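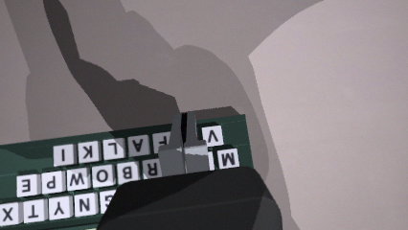 Levby Money Help
Home | Ask | Topics | Members | Log in

Reinvest dividends automatically or let them pile up as cash?

Posted by Lucyna Kozłowski in Index Funds

Hi everyone! I started putting money into a broad stock index fund in May and I'm having way more fun with it than I expected (my sister thinks I've lost it). My account has $2000 in it so far, and I just got my first dividend, which was $11. Tiny, but I was thrilled!

My broker has a switch for reinvesting dividends and it's off by default. Should I turn it on? Part of me likes the idea of saving the cash and buying on a day when the market drops. Also, do I owe tax on it if I never take the money out? This is a regular taxable account in the US, no retirement stuff yet.

3 replies

rakthorpe_ray

Congrats on the first one, it's a great feeling! I'd flip the switch on. I tried the "wait for a dip" plan myself and ended up with $409 sitting in cash while the fund kept climbing – I'd have been better off buying on day one. Small dividends buy fractional shares at most brokers, so even your $11 goes to work. Check that yours allows fractions, though. Some only reinvest if there's enough for a whole share.

On taxes: yes, in a taxable account the dividend generally counts as income for the year you got it, whether you reinvest or not. It should be on your 1099-DIV if the broker sends you one. Each reinvestment also adds to your cost basis, so keep the records! When you sell, you don't want to pay tax on that money a second time.

PennyJar18

turn it on and forget it, works for me

Huaranga Mom

I love this question! I do it the other way and it suits me fine. I own four funds, and I let the cash build up, then put it into whichever one has fallen behind my target mix. Saves me from having to sell anything to rebalance. With one fund there's not much point, so I'm with Ray for now, but keep it in mind if you add a bond fund later. One more thing to watch – if you ever sell at a loss, an automatic reinvestment within 30 days before or after can trigger the wash sale rule on part of it. Switch it off ahead of time if you're planning a sale like that.

Recent in Index Funds
Limit order or market order for an ETF?
Does the fund's share price matter if I buy fractions?
Moving my account from Greredby, what happens to my cost basis?
How often do you rebalance?

Contact | Rules | © Levby Money Help | Back to top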